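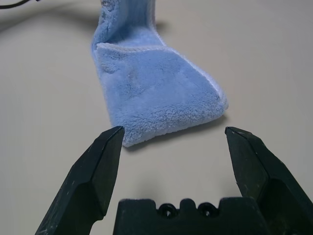 Most of the trouble on the folding cell at Bikville comes down to the last inch of the arm, so I will start with the fingers. We inherited a rule from the Cavham line that said to swap them every month. That was too often for the bodies and not often enough for the tips. On this pair you can point out the scuffs and pale scratches on the outer face of the left finger. Marks like those we leave alone. What sends a finger to the bin is a burr at the tip, which catches the pile of a towel and pulls loops.

Checking for burrs. Drag a scrap of microfiber over each tip, both directions. If it snags, dress the edge with a fine stone. If it snags again, replace both fingers as a pair. Larasati Jugah tracked this for us: pairs lasted almost 4,000 folds before the first snag.

(Pause. Someone will ask about coated tips. We tried them at Aken and the coating flaked. Move on.)

Palm housing. Lint packs into the screw recesses and the notches along the top. Brush it out, then vacuum. No compressed air — it drives lint into the finger slides. Check the screws with the driver from the cell drawer, not the one from the press bench.

Wrist camera. Wipe the lens at the start of each shift. Then run the hem check with one blue towel and one white one. The shadow beside a folded edge can read as a second edge, mostly under the old lights. Intan Ginting moved the lamp at Nair and bad picks there went from 71 in a week to 30. We copied her lamp position and have not touched it.

Finger alignment. Open fully, lower to the table pad, and look across the tips. Both should sit at the same height. If one is low, loosen it, reseat it, tighten, and look again. Do this after any crash, even a light one.

Cable. Keep it clear of the pad through the whole wrist turn. Jog the turn slowly by hand first.

Full clean is on Sunday with the cell locked out. Allow 125 minutes, including the test run. Next slide is the parts list — leave it up during questions.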